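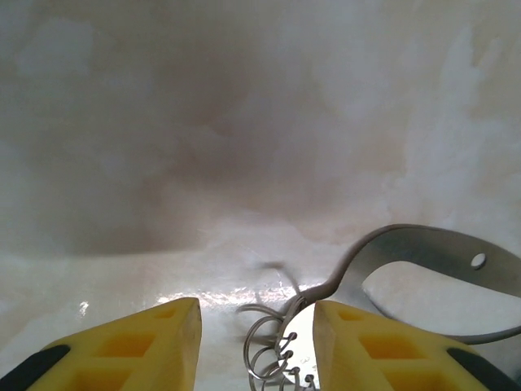 Coil whisk between the yellow fingertips, steel utensil lying to the right. Bench arm, kitchen tools round.

Home Equipment Planning Checklists Contact
Search this site Enter keywords Go

Pre-purchase inspection: second arm and gripper set
Site: Lemma test kitchen
Filled in by: Shiuli Majumder
Budget holder: Parisa Azimi
August 2021

1. Finger condition
OK, with a note. One tip on the current set is slightly worn. Still good to use, but please put spare fingers on the order now. They cost so little next to the arm!

2. Grip on thin wire tools
OK. I love watching it handle the whisk. Thin wire was the thing I worried about most when we wrote the wish list, so this goes near the top of my reasons to buy.

3. Flat tools on a smooth surface
Needs work. Flat steel is a harder pick than anything with a handle standing up. Amirhossein wants to try a softer pad before we pay for different fingers, and I'm all for it. Pads are in the budget under small parts.

4. Glare
Needs work. Bright reflections on shiny white surfaces and bare metal. Priced a diffuser panel from Vetusent at $28. Buy 2, one per bench.

5. Pinch points and reach
OK. Floor tape must be down before the second arm is powered up. Mitra has the layout drawing (the June version, please, the older one has the door on the wrong side).

6. Emergency stop
OK on bench one. Bench two has no stop button yet. Must be on the same order as the arm. I won't sign off without it.

7. Cleaning
Open. The finger pockets will need a small brush. Ask Amley whether the fingers can go through our usual wash, and get the answer in writing.

8. Power and mounting
OK. Separate outlet confirmed by Ladan Mahmoudi. Mounting plate quoted at $770, including drilling.

9. Yearly service
Open. Jotent quoted more than $2,000 for both arms. Parisa is asking for a price without the travel charge.

Result: go ahead with the order once items 6 and 7 are closed. Items 3 and 4 can run alongside. I'm really excited about this one, two benches will let us test tools side by side all day long.

Contact the equipment desk | © Lemma | Back to top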